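The Losetti Cup

The Fliston robotics club had ten minutes for each run, and the sheet for the Losetti Cup asked for one thing: a basket of clothes and a washing machine, handled without help. Their program was called Sterkura. It was on version 196.

"It's got the pink one," said the girl at the laptop.

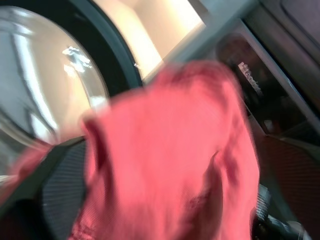 Sterkura with the pink cloth, at the washer door.

The others crowded round her screen. The boy who had written the grip code counted under his breath. He had spent most of January on cloth, and he still dreamed about socks.

Their teacher stood by the wall with the score sheet. The team from Gebretsadik School had 238 points and had gone quiet.

"Navy next," the girl said. "Don't talk to me."
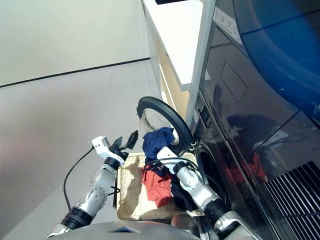 The right arm with the navy garment at the rim of the door.

The boy stopped counting. He wanted to reach over and push it in himself. He put his hands in his pockets.

"How long left?" he asked.

"Enough," said the teacher, and turned the clock away from him.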